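ok so thread on packing up the house and moving to Clesdale with two kids and a dog. doing this on my phone in the ute so excuse typos

1/ first thing. get THREE removalist quotes. we got one because the bloke sounded nice on the phone and then found out the price was per hour from depot, not from our door. depot was in Wornasora. have a look on a map where that is

2/ label the boxes on the side. not the top. once they're stacked you can't read the top. I know this, I have moved house 5 times, I labelled the tops

3/ the kettle box. kettle, mugs, teabags, long life milk, scissors, toilet roll, phone chargers. goes in the car with you, last thing in first thing out. ours went on the truck behind the washing machine

4/ power. ring them the week before. both ends. the new place had the old tenants' account closed on the friday and ours starting the monday, so that was a whole weekend with a torch and an esky. servo ice is $4 a bag and we went through a fair few

5/ anyone asking about the dog, yes Lobo is fine. he rode up front. threw up once at the Serkari turnoff and then slept. new yard has a gap under the side gate that he found before we did, so check fences before you let them out. neighbour across the road brought him back, lovely woman, good way to meet people i spose

6/ kids. do their room first. beds made, curtains up or a sheet over the window, favourite books out where they can see them. I wanted to do the kitchen first and got talked out of it and that was the right call. they slept through. we ate toast off a box

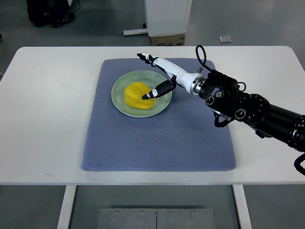 7/ also don't try to unpack everything in one go. we've got 31 boxes still in the garage and the world hasn't ended. if it's not been opened by December i reckon it goes straight to the op shop, box and all (except the Christmas one obviously)

8/ mail redirection. did it online, took ten minutes, except it needs ID with your current address and by then my licence had the new one. so do it BEFORE you change the licence. had to go in to the post office with a folder of bills like it's 1994

9/ bond clean. we did it ourselves. the oven alone was 2 hours. next time paying someone, don't care what it costs. agent still pinged us for the window tracks. WINDOW TRACKS. old toothbrush and the vacuum, do them first while you still have the energy to care

10/ take photos of every room empty before you hand the keys back. every wall, inside the oven, carpet under where the couch was. email them to yourself so there's a date on it. the carpet one has already come in handy

11/ new school was better than expected. they let the kids come in for a morning to meet the teacher before starting properly, just had to ring and ask. uniform shop only opens tuesdays tho, so ring about that too or you'll be sending them in last year's shorts like me

12/ things i can't find: the good tin opener, one leg of the trampoline, doona cover, my other thong. things i have found: three rolls of packing tape, now that we're finished with packing tape

13/ someone asked is it worth it. rent's lower, there's a creek down the back, and the drive to work is longer but there's no lights on it. ask me again in winter when i find out what the heating's like

14/ last one, measure your fridge gap. ours sticks out past the bench and the pantry door only opens halfway. you can get an arm in. cereal's on the reachable side

right, kids are hungry, off to find which box the frying pan's in. will answer questions tonight if the internet's on, technician is "between 8 and 5"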